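Knurling 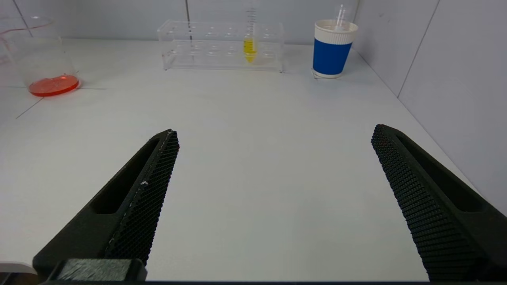 Knurling is the working of a pattern of small ridges or points into a surface, usually so that it can be held without slipping. It is most often done on a lathe, where a hardened wheel is pressed against a turning metal bar. The usual patterns are straight, diagonal and diamond. Similar textures are also moulded or cut into flat parts. Straight knurls are common on thumbscrews and on pins meant to be pressed into a hole.

Methods

In form knurling the wheel pushes the metal up into ridges, so the bar grows slightly in diameter. In cut knurling the wheel is set at an angle and removes material as chips. Cutting puts less load on the machine and suits thin tubes.

Faults

If the circumference of the bar does not match the spacing of the teeth, the wheel can fall between its own earlier marks and leave a doubled pattern. Dagný Briem's workshop manual, published by Landgate, gives a table of 118 bar sizes for avoiding this. It also advises a light chamfer at each end of the knurl.

See also

Lathe
Thumbscrew
Surface finish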